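Siv Boström
Notes from moving my household files out of two filing cabinets and into labeled storage. Short thread, mostly about retention and labels.

1/ Sort by how long you have to keep a thing, then by subject. I use two tiers: permanent (deeds, birth certificates, adoption papers) and dated (everything that gets shredded eventually).

2/ Every dated folder carries its shred month and year on the tab. Mine all expire in May, so there is one shredding session per year.

3/ Thermal receipts fade. Photocopy or scan them the week they arrive. 300 dpi is enough for printed text, and going higher mostly makes larger files.

4/ File names: year, month, payee, amount. No spaces. I have around 1,000 scans named this way and the plain file search finds any of them.

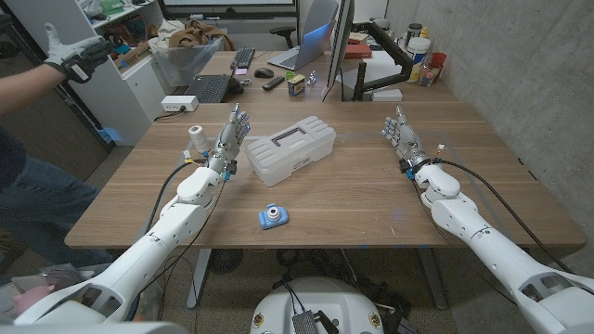
Gilmar Coutinho replied that shred dates fall apart with home improvement records, which have to outlast the house sale, and the sale has no date yet.

5/ Gilmar is right. Those go in a third group marked "open" – the tab gets a date once the sale closes. Same for anything under warranty with a transfer clause.

6/ Label the box with a range and a tier, never with "misc". If a sheet fits no folder after a month, it goes in permanent until I look at it again.

7/ Pencil on the index card, ink on the tab. The card changes every year – the tab shouldn't.

8/ Still undecided on pay stubs. I keep them until the annual statement matches, then shred. Vesela Spahić keeps hers for good and has the shelf space for it.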